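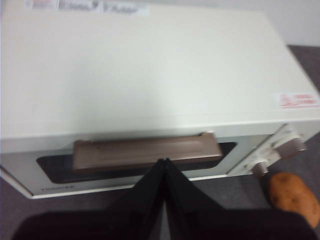
A white Toshiba toaster oven with two rotary controls, and a potato beside it.

Tuhiwai test kitchen publishes countertop oven results

The Tuhiwai test kitchen in Gelau has released the first part of its countertop oven comparison, covering whole potatoes baked in their skins. The work was carried out in March and looked at cooking time, evenness and the temperature of the outer casing.

Each oven was preheated for 20 minutes with the door shut. A single potato was then placed in the middle of the rack and baked without foil or oil. Staff took the core temperature with a probe at fixed intervals and ended the run when the reading had stayed above the target for 2 minutes.

A total of 134 runs were logged. Of these, 77 used potatoes from the same grower, Cunberg, and only those are included in the main table. The remaining runs used mixed stock and are listed separately, as the spread in size was too wide for a fair comparison.

Kanokwan Bunnag, who wrote the report, said the largest differences came from the position of the rack and how often the door was opened. "A short look at the potato costs more heat in a small oven than most people expect," she said. She advises setting the timer first and leaving the door closed until it ends.

The report also notes that dial markings were a poor guide to the air temperature inside. Readings were taken with a separate oven thermometer supplied by Sollex – the same type was used in every run. Owners are advised to check their own oven in this way before following a recipe closely, and to keep the top of the casing clear during use.

A second part, on bread rolls and small trays of vegetables, is in preparation. The tables for part one can be requested from the test kitchen by post or collected at the front desk.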